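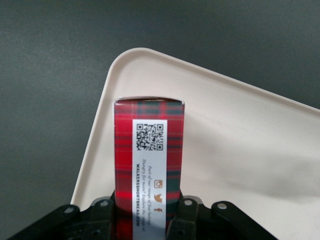

What is the difference between a folding carton and a corrugated box?
A folding carton is made from a single sheet of paperboard. A corrugated box has a fluted layer glued between two liners and is used for shipping. Buno supplies folding cartons only.

What is the minimum order?
The minimum is 800 pieces per design. Reprints of an existing design start at 700.

Which board weights are available?
Samska is the standard grade for dry goods up to 2 pounds. Yilma is heavier and has a coated inside face. Both can be printed on the outside in full color.

How should artwork be supplied?
Send a PDF with fonts outlined and the die line on a separate layer. Keep text clear of all folds. Codes must be dark on a light background with a blank margin on every side.

How long does production take?
Allow 11 working days from proof approval. Orders approved in November may take longer.

Can cartons be collected?
Yes, from the Pukance warehouse. Cartons are packed flat and must be stored flat in a dry room until use.

Last updated 12 December 2018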